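Progress report to the Bundeck fund: Pernstead night bus trial
01/09/2022

The trial has now run since May, and I am less sure of it than the first report was. Havness, the operator, counts 908 trips. That sounds healthy until you see that 188 of them were made on free launch passes – people will try anything once if it costs nothing.

The late run to the hospital is the one part I would defend. The loop through the retail park is hard to justify, and Havness has yet to send the stop-by-stop figures we asked for.

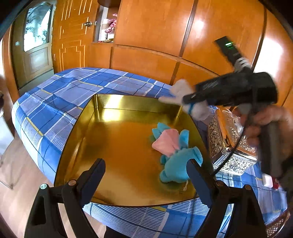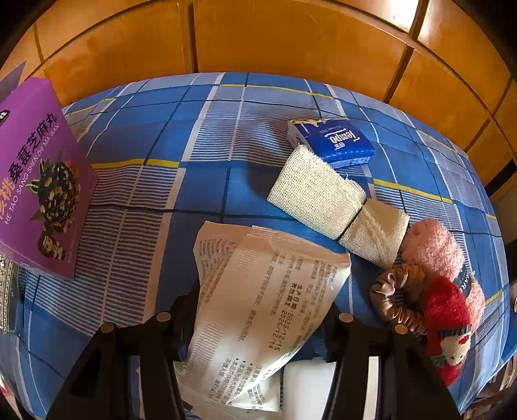
Can the service pay its own way by the end of the grant?
Not on present fares. It would need over 300 paid trips a month, and no month has come near that.

The Hamada ticket machines failed on seven nights, so the paid figure may be a little low. I doubt it changes much. We ask that the next payment be held until the stop figures arrive, and that the retail park loop be dropped in the meantime.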